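Everyone in our shared workshop wants the trash-sorting robot. I'm the one who keeps asking whether it will ever sort any trash. Thread, for anyone thinking of building one.

The plan: a small arm on a bench, bolted down, that picks packaging out of a bin and drops it in the right box. Firdevs Kurtuluş drew it up in April and named it Tullia. She's a good builder. I still think the drawing was the easy part.

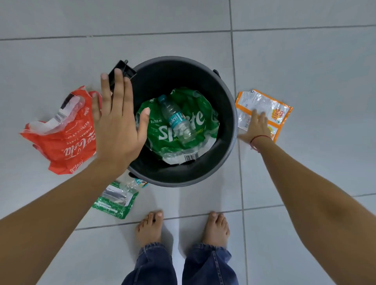

Tullia's arm came as a kit from Gadex and went together in two evenings. The trouble is what we're asking it to pick up. A stiff little bottle, fine, any cheap claw can get hold of that. Now look at the green Sprite wrap lying under the bottle in the bin. It's a big floppy sheet with no obvious place to grab. Where does the claw go? I asked three people and got three shrugs.

So before I agreed to spend another cent I wanted to do the job by hand, slowly, and write down every move. Putting stuff in, taking stuff out, holding the bin still.

That last one isn't in the plan at all, by the way. The plan has one arm.

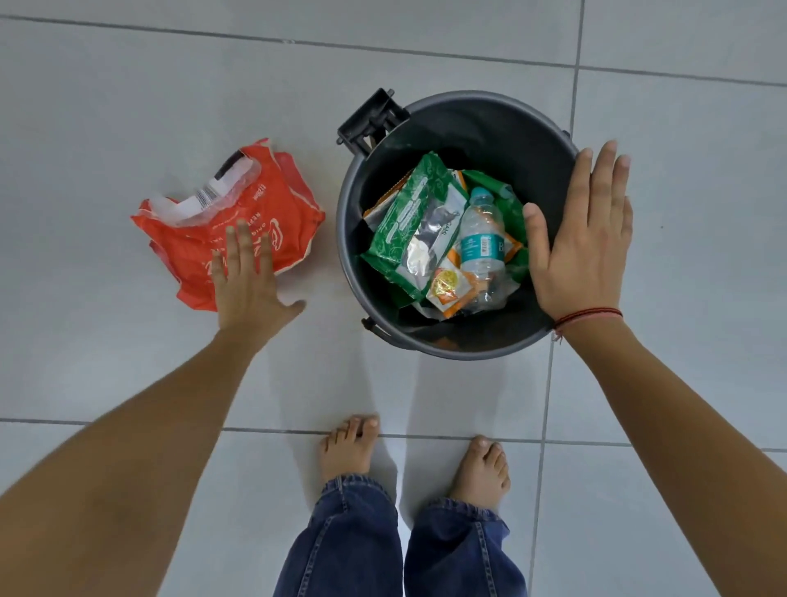
One arm means the bin has to be clamped, and a clamp means you can't just lift the thing out to empty it. Firdevs says we can add a quick release. Sure. That's another part, and we already have 652 lines of code for a machine that can't yet close its claw on purpose.

Then there's the lid. I say take it off for good. Two people want to keep it and have Tullia push things past it, which sounds great until you try it with a wrapper that keeps springing back open.

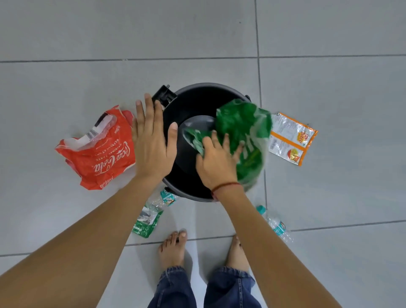 Green wrapper vs. lid. Bottles still waiting on the floor.

The camera software is from Zelteo and the demo video is lovely - clean cans, one at a time, on a plain table. I'd like to see it try shiny foil under shiny foil. Our first test with it found 2 objects in a pile of 6. It was very sure about both.

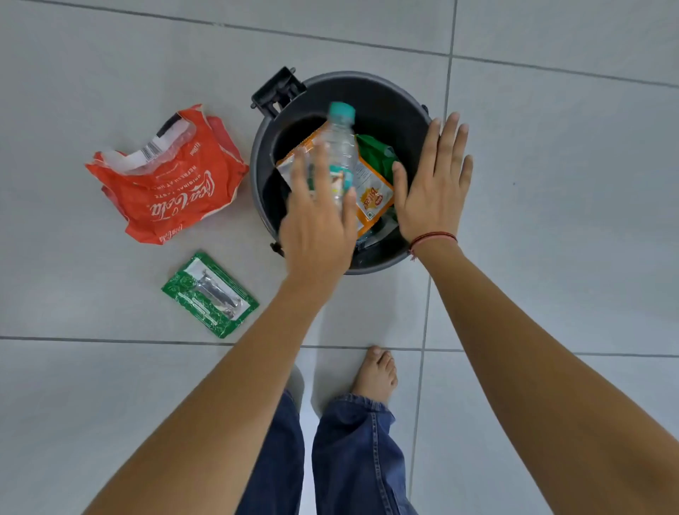 Clear bottle on top, "Bites" packet underneath, red Coca-Cola wrapper on the floor.

Where I've landed: bottles only. Clamp the bin, lose the lid, let a person deal with anything floppy. Firdevs thinks that's giving up. I think it's roughly a month of work instead of a year.

She's rewriting the grip code tonight anyway. I said I'd cut the clamp.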